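18 September 2025

Bridava receivables testing, second pass. Carrying on from the July notes.

Pulled the aged debtor listing again because the version in the shared folder didn't tie to the trial balance. Difference was 237, all of it one credit note posted after the report was run. New listing ties. Saved over the old one and initialed the lead sheet.

Confirmations: 46 letters sent. Jurgita has the tracker. Replies are coming in slowly and the ones from Luik are on their own form, which leaves off the invoice numbers. Khang says we can accept the balance from it but still have to agree the individual invoices to shipping papers. I agree with him. Doing those by hand tomorrow.

16 customers have not answered either letter. For these:
- cash received after year end, traced to the bank statement and not to the client's cash book
- where no cash yet, signed delivery note plus the original order
- where neither, it goes on the open points list and Ward sees it before anyone calls the client

Started on the cash tracing. Fliler paid in two lumps that cover several invoices each. The remittance advice for the first one matches. Second one has no advice in the file, so I can't say which invoices it clears. Asked Povilas to get it from the client's credit control. Do not allocate it oldest first just to close the line - we did that last year and had to undo it.

Cutoff. Picked the last 15 invoices before year end and the first 15 after. One of the "before" batch has a delivery note dated after the year end. Small amount, but it is the same sales rep as the late one in the July work, so I have put it down as an exception and not as a timing item. Triin wants to extend the sample for that rep only. Fine by me, but the reason needs to be written on the planning page first, or the reviewer will ask why one rep got more work than the others.

Allowance for bad debts: client uses the same percentages as the prior year. No support for them beyond "history." Asked for write-offs by year so we can test the history ourselves. Finance manager said up to a week. Until we have it this section stays open, and the summary should not say "reasonable" anywhere. I took the word out of the draft.

Independence question. Ward noticed that Trarstead, our own payroll provider, shows up as a Bridava customer. Balance is small and paid up. Probably nothing, but he has sent it to the ethics partner and we wait for a written answer. Put the email behind the acceptance form when it comes.

Housekeeping: two of the spreadsheets had preparer and reviewer signed by the same person. Mine, both times. Copied the header down without changing it. Fixed, and Jurgita has now reviewed them properly. She found a formula in the aging check that stopped one row short. No effect on the total, the last row was nil, but corrected.

To do
- Luik invoices to shipping papers
- chase Fliler remittance (Povilas)
- wording for extended cutoff sample (Triin, then me)
- write-off history
- roll the open points list forward and date it 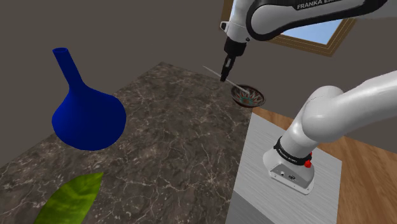
Franka arm over the countertop, patterned bowl at the back (simulated)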